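Groundwater at the old Diltulari plating site: monitoring well MW-6 and the July results

Board: Contaminated Sites and Cleanup
Started by: rajan_hydro

rajan_hydro
15 April 2025
The county posted the monitoring report for the former Diltulari plating shop. Total chromium in MW-6 came back at 166 micrograms per liter in the July round. The cleanup level written into the order for this site is 100. The other wells along the south fence are under it. The report, prepared by Worow and signed by Meenakshi Annamalai, calls MW-6 "a localized residual condition" and recommends going from quarterly to annual sampling.

I do not see how one follows from the other. If a well is over the cleanup level, you keep sampling it at the same interval until it comes down. Has anyone read the appendices?

tailwater
Read them last night. Two things. The July sample from MW-6 was unfiltered. The field sheet lists turbidity of 38 NTU at the time of collection, and the work plan says to keep purging until it is under 10 or the readings level off. They did neither. Chromium sticks to fine sediment, so an unfiltered sample from a cloudy well reads high. I would want a filtered split before arguing over the number.
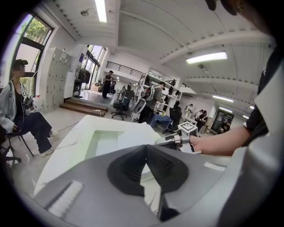 Second, the well screen in MW-6 sits across the contact between the fill and the native clay. A well like that gives you a blend of two zones. It was put in before Worow had the contract, so I don't blame them for it.

rajan_hydro
The order says total chromium, unfiltered. You can't swap in a dissolved number after the fact because it looks better.

tailwater
I didn't say swap. I said collect both. Total for compliance, dissolved to find out what is moving. Sediment stuck in a well casing does not travel to the creek.

mudlark_38
It can if the creek is cutting into the same fill. Walk the bank below the footbridge. There is yellow-green staining at the toe of the slope and has been for years. My father fished there when the shop was running and remembers the water changing color below the outfall.

h_abdella
Hamdia Abdella here. I sat on the site advisory panel until last year. Some background that is missing from the new report.

The shop discharged to an unlined sump on the east side. When the sump was dug out, the contractor took 376 cubic yards of soil and stopped at the property line, where the Elix warehouse begins. The confirmation sample on that last sidewall was over the limit. It is in the excavation report, table 4. The plan at the time was to go back under the Elix slab when the lease ended. The lease was renewed and the slab is still there.

MW-6 is the closest well to that sidewall. I would call that a source left in place, and "localized residual" undersells it.

tailwater
I had not seen table 4. That changes my view of the cause. It does not change my view of the sample, which was still collected badly.

rajan_hydro
Do you have hexavalent results for that sidewall, or only total?

h_abdella
Only total. We asked for hexavalent and were told the holding time had been missed. It was not resampled.

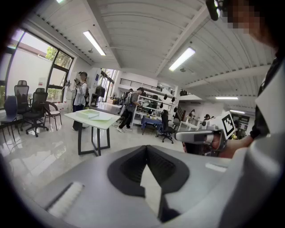

The panel's comments on that point were attached to the minutes. The county moved its document server since then and the old link is dead, but the records office will send a copy if you give them the site name and the words "sump excavation."

gravelpit
Devil's advocate. No one drinks from this aquifer, the whole area is on city water, and the deed restriction bars new wells. Quarterly sampling costs money that could go toward the slab work. I could live with annual.

mudlark_38
The money is in separate accounts. Monitoring is billed to the former owner under the order. The slab work has no funding at all. Cutting one does not pay for the other.

gravelpit
Fair, I did not know that. I still think semiannual is enough. Chromium in clay does not move much in three months.

rajan_hydro
Clay, no. Fill, yes, and the screen crosses both. Water levels in MW-6 swing more than in any other well on the site, per the hydrographs in appendix C.

My comment letter will ask for four items: keep quarterly sampling at MW-6, low-flow purge with total and dissolved splits, add hexavalent, and one new well screened only in the fill between MW-6 and the creek.

tailwater
I would sign that. Ask for the turbidity criterion to be enforced too, in writing.

h_abdella
Please cite table 4. I will send you the page.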